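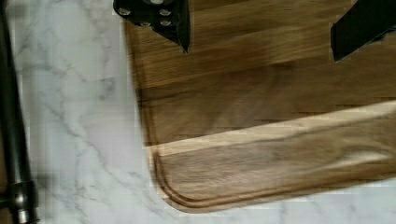

Silon Members' Forum > Visits and Events > Open day at the Wikon kitchen automation workshop

Posted by: Events Desk (moderator)
5/13/23

Members are thanked for attending the open day at Wikon. The host has confirmed that 128 visitors signed in, of whom more than 100 stayed for the afternoon demonstration. Comments on the day are invited in this thread. They will be passed to Hadiza Okoro, who arranged the visit with Wikon. Members are asked to keep to the demonstration itself and to send travel claims by the usual form.

Posted by: r_ghent

I wish to record my appreciation of the kitchen bench session. The arm was shown at normal working speed, and the operator stopped whenever a question was put. I had not previously seen a gripper brought down over a chopping board at such close quarters. The talk on how the height above the board is set was the most useful part of the day.

Posted by: Pellow44

I must differ from the previous member. The session was well presented, but the choice of bench did not reflect the kitchens in which most of us work. A large wooden board on a marble worktop is a handsome arrangement. My own site has steel throughout, and I should have preferred to see the same task carried out on that.

Posted by: Ghoneim_Catering

With respect to Pellow44, the presenter dealt with this point in the second talk. The bench was chosen because wood grain and stone veining are difficult for the vision system, and plain steel had been covered at the November visit. The notes handed out at the door say the same on page 6.

Posted by: Pellow44

I am grateful for the correction. I attended the first talk only and was not given the notes. My view on the programme stands: a member who can spare one hour should see both surfaces in that hour.

Posted by: m.standish

May I ask whether any member noted how the gripper deals with the juice groove? A board with a channel cut along its edge presents a change of height just where small items tend to roll. I put the question from the back of the room and could not hear the reply.

Posted by: r_ghent

The reply was that the groove is treated as part of the rim and the fingers are kept inside it. Items resting in the channel are left for a person to clear. I did not find that wholly satisfactory, and I said so at the time.

Posted by: Ghoneim_Catering

I consider that a reasonable limit for a system at this stage. The Trusero software has been run through 1,743 trial picks, according to the presenter, and I would sooner be told of a limit than discover it during service.

Posted by: Events Desk (moderator)

The notes have been requested from Wikon and will be placed in the Visits folder. The remarks of Pellow44 and m.standish have been sent to Hadiza Okoro. The thread will remain open for further comments until the end of the month.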